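The Blocks Stay Out

I own too many toy blocks for a person with no small children in the house. The last of the small children left in October with a futon and most of my good towels, and the blocks stayed behind in a canvas sack that once held rice. I found the sack while looking for the ironing board. I didn't iron anything that day, and I can't say the wardrobe has noticed.

My plan was to give them away. I am a great planner of giving things away. There is a box in my hallway labeled DONATE that has been there so long it now has a lamp on it.

Before you donate blocks, though, you have to find out whether you have all of them, and to find that out you have to dump them on the table, and once they are on the table you will start sorting them. I challenge anyone to sit in front of a heap of painted wood with a cup of coffee and not put the reds with the reds. I held out for maybe a minute.

The bulk of ours are Ikus blocks, bought at the Gurkidlow flea market from a man who told me there were 1020 pieces in the full line and looked sorry for me when I picked up one small box. I've never been able to check his number and I've never wanted to. The rest came from birthdays, waiting rooms (I assume by accident) and a Prilulell set that was a size smaller than everything else, so that any tower with a Prilulell block in it leaned like a tired uncle.

Sorting by color is the easy way, and it looks wonderful right up until you want to build something. Then you discover you've got a handsome blue pile containing one cube, one wedge and a lot of those flat pieces that are good for roofs and for hiding under the couch. Sorting by shape is what the serious people do. My older one was a serious person at the age of 5. She kept cylinders in a shoebox and would not lend them out. Her brother sorted by whether he had chewed them.

I tried color first, then shape, then gave up and tried pairs, which I'd never done before and which I now recommend to anybody with an afternoon they don't need back. You take two of one color, set them down, and move on to the next color. They don't have to match in shape. In fact it's better when they don't, because a pair of cubes just sits there, while a cube next to a wedge looks like a house with a garage. It takes very few blocks to make a table look as though somebody has thought about it.

You need a decent surface for this. I used the big cutting board, the one that's too heavy to cut anything on. Painted blocks look better on pale wood than on my tablecloth, which has lemons on it and competes. 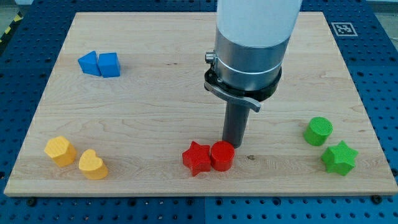 the Valdebenito Street blog
writer, sorter, owner of the lamp on the box
5/9/18

Blue is my favorite of the four colors up there, and I think the reason is the wedge. A triangle standing beside a cube, close enough to touch, is practically a street. Put a third piece in and you'd have to start thinking about parking.

Yellow I have always found harder to place. In our house the yellow ones went missing first, and I have a theory that they're the easiest to mistake for cheese. Red was for towers. Green was for whatever my son said it was for, usually a swamp.

The little gap you leave between two blocks matters more than I'd have guessed. Push them together and they're a building. Pull them apart and they're two things waiting for a bus. I spent longer than I will admit moving one block half an inch to the left, then back, then making more coffee, then moving it again.

As for the giving away, I did get as far as wiping them down. A damp cloth is plenty, and don't soak them, or you'll have blue fingers and beige blocks. I was at it for three cups of coffee. I put the ones with tooth marks in a separate bowl, since I don't think a stranger should have to receive those, and then the bowl looked so nice on the windowsill that it stayed there.

The rest are back in the rice sack, except for the ones still on the board. The sack is on top of the DONATE box, next to the lamp. I still haven't found the ironing board.

Recent posts
The lamp, and how it got on the box
7 towels I would like returned
What I bought at Gurkidlow instead of a chair
A rice sack holds more than you think
Lemons: a tablecloth regretted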